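Flurnley Tea Room and Play Corner, planning meeting, January

Present: Gwion Gethin, Reshma Zwane, Ellis from the Sulthorpe branch, and me taking notes (again, but I like doing it, so no complaints).

We got going at 7 with the leftover business from last time. The Grirmont order is still stuck. Reshma called them twice and they say the extra saucers are on a truck somewhere. She'll keep at it. Gwion asked if we could just cancel and spend the $300 on a better kettle, and we had a pretty lively chat over that one! We're giving Grirmont until the end of the month.

Then we moved on to the tea things and the toys, which was the real reason I wanted everybody together.
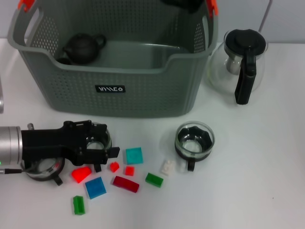

Storage came first. Right now the cups live in one cabinet, the toys live in another, and by closing time everything has swapped places. Gwion wants one big basket per table, so whoever clears up can load it and carry it to the back in one trip. I'm all for it, and the gray one with the holes in the sides and a handle opening at each end is the kind I'd pick, because you can get a proper grip on it even with a teapot riding inside. Reshma likes the idea too but doesn't want glass going in with the pots. So we agreed that teapots can go in the basket, and the glass cups and the coffee carafe get carried by hand on a tray. Ellis says Sulthorpe lost a whole set of cups last year by piling them up, and I believe it.

We talked about the building blocks for way too long. Ellis thinks they should stay out on the tables all day (kids see them, kids sit down, parents order a second coffee). Reshma thinks they end up in the sugar. Both true! We'll try leaving a small handful on each table and keeping the rest in the play corner. Ellis has offered us a tub of about 3,000 from Sulthorpe and I said please, no, a bagful is plenty. 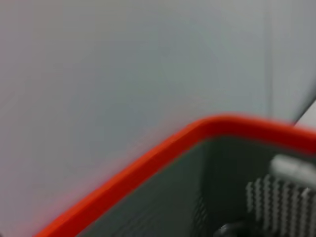 Walls and containers

The gray walls are staying. I had hoped for yellow, but I was outvoted and I'm being very grown up over it. Gwion's argument was that plain gray lets the bright stuff do the work, and when you look at an orange-red rim against it, okay, he has a point. Reshma will price more containers in strong colors before we buy anything.

To do

Reshma: call Grirmont, get prices on containers.
Gwion: find 12 trays that fit the back shelf. Measure the shelf first, please!
Ellis: one bag of blocks, washed.
Me: type this up, write the clearing-up card for the wall.

We stopped at 9 and Ellis ran for the bus. Next meeting is at Sulthorpe, same time, and they're doing the cake.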